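Ticket 766: Gripper comparison, flower sorting cell
Opened by: Anjani Siregar
Assigned to: Hidayah Pelupessy
Project: Lovau
Status: Open

4 March 2023, Anjani
Left arm has the Grultska fingers, right arm still has the Hartono set. Same controller, same speed limits. I love this task for comparing them: thin stems, floppy heads, and leaves that come off if you look at them wrong!

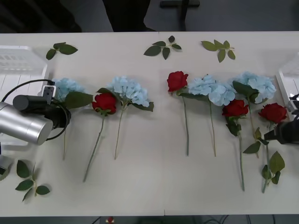
Hydrangeas and roses on the table, stems toward the near edge.

Symptom: the left gripper closes fine on a bare stem but stops early when there's a leaf in the way. The log shows error 189 (closing force reached before target width). Two repeats with the force limit raised, same error both times.

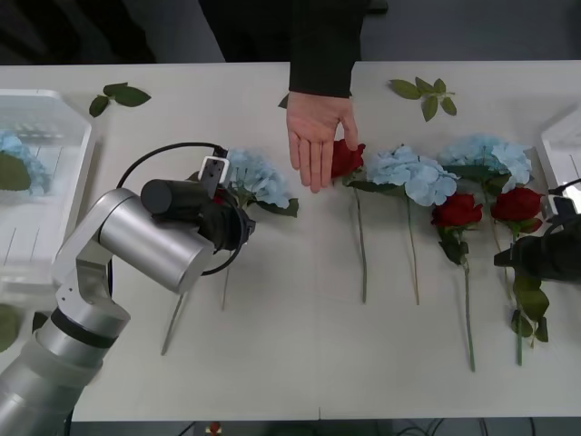 So I went back to the default force and tried a slower close, and the difference was great. The stem has time to settle between the fingers. I'd like to keep this setting for the left side whatever we decide on the right.

Reply from Hidayah
Nice find! Can you try the right side with a leafy stem, guided in by hand? I want to rule out the approach angle before we blame the fingers.

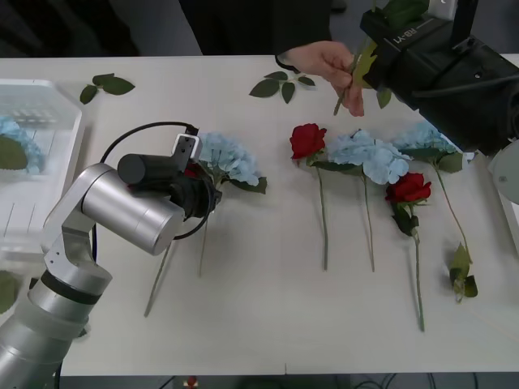 Leafy stem in the right gripper, steadied by hand.

Anjani
Done, and the angle matters a lot. I've saved the pose as Fosus 2 so you can load it. Wrist camera view for checking where the fingers meet the stem:
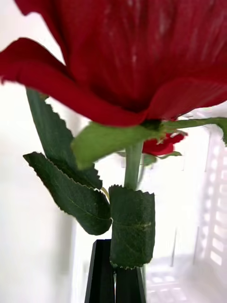 Next steps
1. Rerun both finger sets from the saved pose, slow close on each side.
2. Log the final width for bare and leafy stems separately.
3. Hidayah to check whether error 189 can be a warning. I'd be thrilled if it could.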